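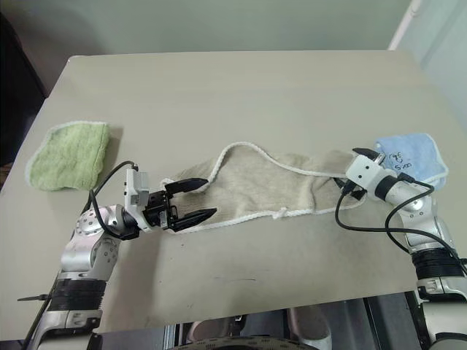

Towel folding station, pre-session check – Lirham room, 4 April 2025

Please go through these before recording. The comments are from this morning's round, and I've let myself ramble a bit, so bear with me!

1. Table placed and steady: OK
Scuffs on the top are old and can stay. Do give it a gentle push at each corner, though.

2. Towels laid out for the task: OK
Green, tan and blue today. The long tan one goes across the middle and should be left a little crumpled – please resist smoothing it, we have plenty of neat starts already and the Brinine model needs the messy ones too.

3. Wrist cables, both arms: WATCH
They loop out quite wide. Run each arm slowly through its full reach and make sure nothing catches on the table edge or drags a towel along with it.

4. Grippers open and close fully: OK
Checked 50 times on each side. Wipe the fingers if you see lint (the terry towels shed more than you'd think).

5. Wrist housing screws: OK
Snug by hand. Next proper torque check is in June.

6. Emergency stop: OK
Tested from both operator seats. Lovely and quick.

7. Disk space: OK
Room for more than 2,000 episodes. We're at 1,093 on the Irnard set.

8. Episode labels: FIX
13 from the last batch still say "fold" where they should say "flatten, then fold." Please correct them before the upload to Limsakul, and keep any failed grasps in, clearly marked.

Cleared to record once item 8 is done and item 3 has had a second look.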